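Bread Night Is Back, and a Word About Sharing a Table

When the Flinwood Supper Circle started up again last fall, I promised myself I would write these items shorter. Those of you who have been reading for a while know how well that has gone. So get a cup of something, and let me tell you about the April supper, which is the one we have always called Bread Night, even in the year when half of us brought potatoes.

For newcomers, the supper is held in the long room on Martinelli Street, behind the old hardware store. Doors open at 5:30 and we sit down at six, or when the soup is hot. You bring something baked, or you bring something to go on top of something baked, or you bring yourself and a good appetite and do a turn at the sink afterward. There is no charge and you don't have to sign anything. 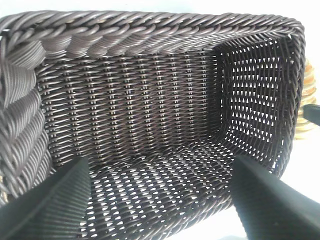 Vol. 12, No. 4

I've been thinking a good deal about why bread, of all things, gets people talking. My mother baked twice a week in a kitchen so small that the oven door couldn't open all the way unless you moved a chair, and I don't remember her ever saying much about it. She just did it, with the radio going. But put a loaf of hers down in front of company and you'd hear life stories! My uncle, who hardly spoke at weddings, once told us all about his first winter in Utitz, the rented room and the landlady and the stove that smoked, and he did it with a heel of rye in his hand the whole time – I don't believe he ever ate it.

Something like that happened at our last supper before the holidays. Arturo Greco had brought a sourdough he wasn't happy with (too flat, he said, and he blamed the flour, then the weather, then his own impatience), and before long there was a whole corner of the room comparing flat loaves they had known. People who had only nodded at each other in the post office for years were trading phone numbers over starter. Two of the starters that changed hands that evening are still alive, I'm told, and one of them lives on top of a refrigerator in Flavham and has been given a name I won't print.

So this year we'd like to make more room for that. We're going to try one long table in place of the small ones, with the food down the middle, and we're asking everybody to sit next to somebody they didn't come with. I know, I know. Some of you have been sitting together since the room had the green curtains, and you'll be allowed back together for dessert. But please give it a try through the soup.

A few practical matters while I have you. If your bread has nuts or seeds in it, or milk or eggs, write that on a card and stand the card by it. We'll have cards and pencils at the door. Butter keeps running out, so if your name falls in the first half of the alphabet and you're not baking, bring butter. Bring your own bread knife if you're fond of it, and put tape on the handle with your initials, because we still have 9 knives in the drawer from last year and I would dearly love to see them go home.

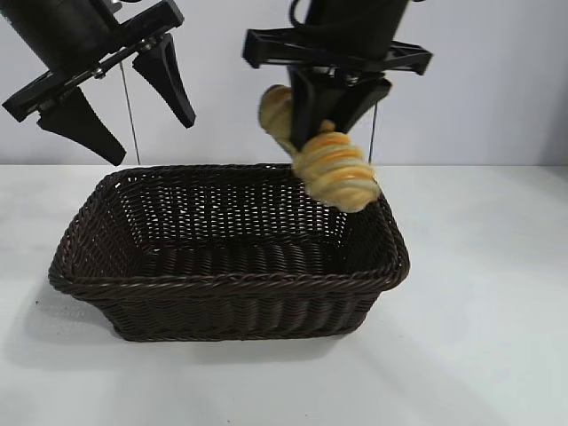 Adelmo Rinaldi writes that he likes the long table very much but hopes we won't do away with the small one by the window, as there are a few older members who don't hear well in a crowd and would sooner talk to two people than shout at twenty. He also asks whether we might hold off on the music until the plates are cleared. He adds that he'll be making his sister's fennel loaf again, provided he can find the recipe, and if he can't he'll make it from memory and we'll all have to be polite.

I think he's quite right about the window table, and I should have thought of it myself. It stays. The music can wait for the coffee, too, and I'll pass that along to the fiddle players, who will probably be glad of a chance to eat while the soup is still warm.

If you need a ride, or can offer one, call the Circle line at extension 2710 and leave your name and which side of the river you're on. Speak slowly, please, the machine is old. And if you have a loaf story of your own, a good one or a sad one, write it down and leave it in the tin by the coats. I'd like to print a few in the next issue if there's space left after I've finished talking.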